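I bought the Drorness stand for my worktable because I wanted something tall that wouldn't eat up the whole surface. It's a simple thing, a thin white pole on a ring base, and I've now had it long enough to have opinions (my friend Surachet Phromma says I have opinions about everything, so there you go).

Setup took me 7 minutes, and most of that was fighting with the bag the parts came in.

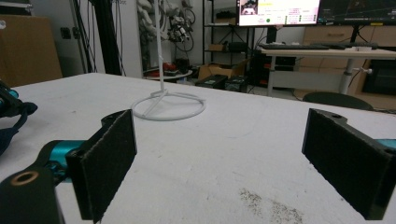
What sold me was the base. You get a ring with struts running in to the pole, so it's mostly air, and I can still see the table through it. White on white looks really clean, too! My old Ovden had a solid plate that I was forever bumping with my elbow — I don't miss it one bit.

It is light, though. Ovden's plate was ugly but it stayed put, and I nudge this one out of place more than I'd like. The soft white covering on my table shows every smudge, and I'd still rather wipe that down than go back to bare wood.

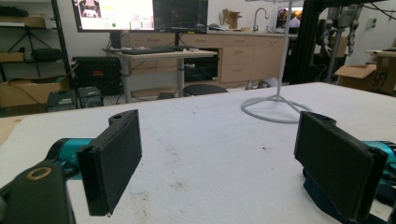 Price and Value

I paid 500 baht in December and it's gone up a little since. I'd buy it again at that price, maybe not at double. If you want something heavier, look at the Gavari one, but measure your table first — that base is huge.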